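Empty picks logged as good picks
Speaker notes, December
By Imke Fröhlich

Start with the number. 574 pick attempts in one run, and the log said the cell finished with a clean sheet apart from the retries. Then we counted what was in the destination bins and came up 19 packages short. Pause there.

Say what the job is. The Drernon cell moves small sealed medical items from one bin to another. Gauze pads and syringes for now. Sarken wants to use it for making up kits, so a missing item matters more to them than a slow cycle. A slow cell costs them some time. A short kit gets sealed and goes out the door.

Say up front that no one was hurt and nothing was shipped. There is a safety part, and it comes second.

Explain the check as it was. The arm goes down, the fingers close, and the controller reads how far they closed. If they go all the way shut, the pick failed and it tries again. If they stop short, we call that a grip. After that point the old code never looked again until the next pick. I wrote that check, so I can take the questions on it.

It had worked fine on the blocks we used for setup. Blocks don't bend.

Show the pictures one at a time, a few seconds each. 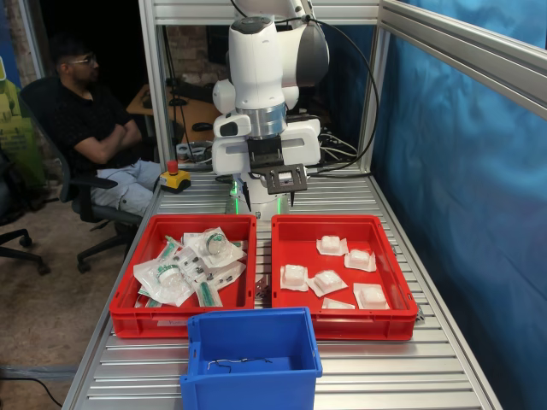

Pouches in the left bin, gauze in the right one.
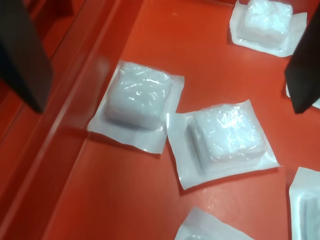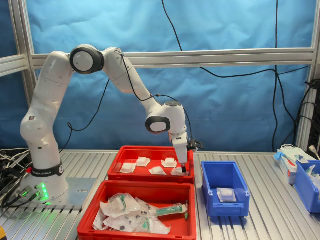 Now the fault. A gauze package has a flat backing with a raised part on it. If the fingers close on the raised part, the grip is good. If they close on a corner of the backing, the corner folds over and the fold is thick enough to hold the fingers open. The controller reads that as a grip. The arm lifts, the fold slides out somewhere on the way up, and the arm carries on to the drop point with nothing in its fingers. It opens and logs a placement.

We went back through the recordings for all 19. In 17 of them you can see the backing fold. The other two were syringe pouches that slipped off late in the move, near the drop point. Those two are a different problem and I don't have a fix to show for them. Say so plainly.

Where did the dropped packages go? Mostly back into the source bin, so they were picked again later and the bin emptied as normal. That hid the fault from anyone watching the source side. A few landed between the bins. Khurram Satti found those when he cleared the table at the end of the run, and that is how the count got started.

Now the safety part. Slow down for this.

Partway through the run Khurram saw a package lying on the slats near the bins. He pressed the pause button on the screen and reached in for it. The pause button holds the task program. It does not take the arm out of motion control. The retry timer was still running in a separate process, and when it ran out it sent the arm a move. The arm came down toward the source bin with his hand over it. He pulled back and hit the emergency stop. No contact. The arm was at reduced speed, and I don't want to lean on that, as the speed was set for reasons that had nothing to do with people reaching in.

Two separate mistakes, one on top of the other. The bad grip check put the package on the table. The bad pause let the arm move while someone was picking it up. We would have lived with either one for months.

What we changed:

The finger width is now read three times: at close, after the lift, and just before release. If it changes by more than a set amount between readings, the pick is marked lost and the run holds until a person looks at it.

Grip points near the edge of the backing are thrown out before the arm moves. This costs us picks when packages lie close together. We accept that.

The screen pause is gone. There is a stop, and restarting after a stop takes two actions away from the bins. The retry timer now lives in the same program as everything else, so it stops too.

The rule at the cell is emergency stop first, then hands. It is written on the Urer checklist and each person signs it before a shift.

Retest: 200 picks on gauze only, counted by hand against the log. The two matched. I would like a longer run before saying more than that, and syringes have not been retested at all.

If there is time, talk about the Rizvi scale. It goes under the destination bin and gives a second count that doesn't depend on the fingers. The trouble is that a gauze pad weighs very little and the reading takes a while to settle after each drop. Khurram has it on the bench now.

Likely question – why not a camera check on the drop side. We tried it on recorded runs. It does well with gauze and poorly with clear pouches lying on top of each other. Offer to send the recordings to anyone who wants to try.

Leave the contact slide up during questions.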